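Kinnear Table Paper Records

README for release 3, Thursday, June 25, 2020

What is in this folder

In this folder are the records of the brown paper that we lay on the white tables in the Kinnear room at Skatley. Each record is about one sheet, from the day it was laid to the day it was taken away. It tells how the sheet was put on the table, which marks were found on it, and what was decided at the end of the day. The folder has 683 records.

We started to write these things down when we changed the paper supplier. The old paper came in cut pieces and the new one, from Stilludus, comes on a roll. Some colleagues found the new paper better and others found it worse, and we had no notes to look at. The records were kept on paper cards at the beginning and typed later, so the oldest ones are shorter than the others.

Files

sheets.csv: one line for each sheet.
marks.csv: one line for each mark, joined to the sheet by the field sheet_id.
words.txt: the list of words that are permitted in the field kind, with their meaning.
changes.txt: what was corrected between the releases.

The files are saved as UTF-8 and the separator is a semicolon. Please pay attention to this when you open them in a spreadsheet program, the comma is used inside the remarks.

Fields of sheets.csv

sheet_id: the number of the sheet. Numbers are never used again, also when a record is deleted.
table: the letter of the table.
paper: roll or cut.
side_up: smooth or rough. Empty when the person did not look.
border: yes if some of the white table was left free at one or more sides, no if the paper reached all the edges.
end: kept, turned or thrown.
remarks: free text.

How a sheet is laid

The table is wiped first and must be dry. The paper is unrolled from the side of the window and cut with the long knife, then pressed flat with the hand from the middle to the outside. A sheet from the roll wants to curl again at the ends, and we leave it under two boards during the lunch. We do not use tape on the white tables. It takes the surface with it when it is removed, and table C still has the proof. 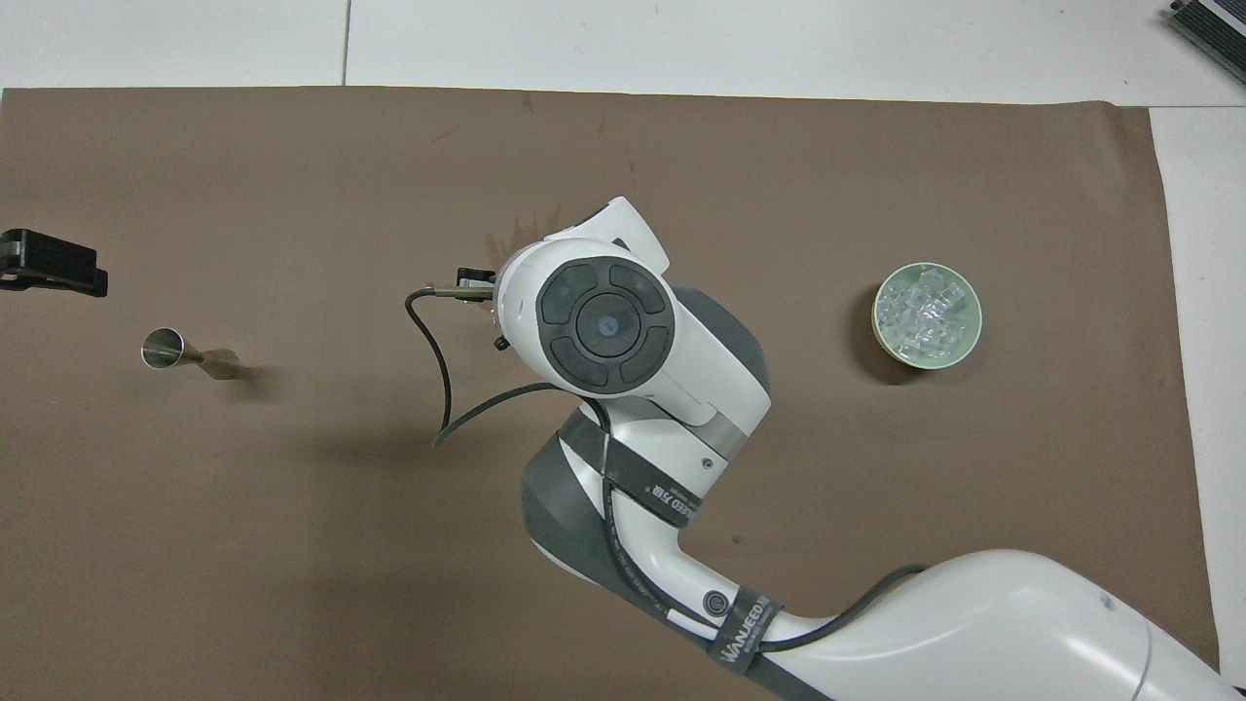 Marks are written down in the afternoon, with the ceiling lamps on. The brown of the paper is not even by itself, and in the beginning many of us took its natural spots for dirt. The rule is now that a mark must have an edge which a second person can also find. If the second person cannot find it, no line is written.

Words for the marks

crease: a line where the paper was bent. Faint creases from the roll are also written, with the word "roll" in the remarks.
smudge: a darker place with a soft edge.
stain: a coloured place where something has gone into the paper. The colour is given in everyday words, for example dark brown or reddish. We do not write what the stain comes from, even if the person is very sure. In the first release we permitted it, and we found "coffee", "tea" and "rust" for the same stain on three cards.
tear: the paper is open.
hole: the paper is open and a piece is missing.

When a sheet is changed

A sheet with only creases and smudges is kept. A stain alone is no reason to throw it, but the sheet is turned if the other side is clean. A tear longer than a hand means a new sheet. On Fridays the sheets of tables A and B are always thrown, also when they are good, and therefore the field end should not be used for these two tables to judge how long the paper lasts.

Known problems

In 98 records the field side_up is empty. Most of them are from the time of the cards.

For 9 sheets we have two records which do not agree. Both were left in, with the word "double" in the remarks.

The field border was added in release 2. For older sheets it was filled in from memory, so please use it with care.

The word smudge is used more often for tables near the door. We do not know if there is more dirt, or if the light makes it easier to see.

Use and corrections

You may copy and change the files for any purpose, if you keep this README with them. Please name the source as Kinnear Table Paper Records, Skatley. Corrections are sent to the desk at Clundarura, with the sheet_id in the subject line. They are collected and put into the next release, and until then they stand in changes.txt under "open".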